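Woven placemats pick up more grease than people expect, and a quick wipe after each meal saves scrubbing later. Shake crumbs off over the sink first. Then go over both sides with a damp cloth and a drop of dish soap, working along the weave.

For dried sauce, lay the mat flat in lukewarm water for ten minutes and use a soft nailbrush. Skip bleach on printed mats.

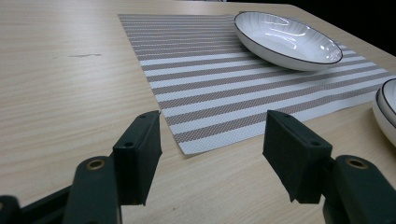 *Striped woven placemat and a shallow rimmed plate on a light wood table.*

Dry mats flat on a towel. Hung over a rail they take a crease, and a creased mat makes glasses tip. Leanne Hollis wrote in August to say that a stack of cookbooks overnight will flatten one that has already curled.

Store them flat in a drawer, never rolled. Wipe the table underneath too, and let it dry before the mats go back.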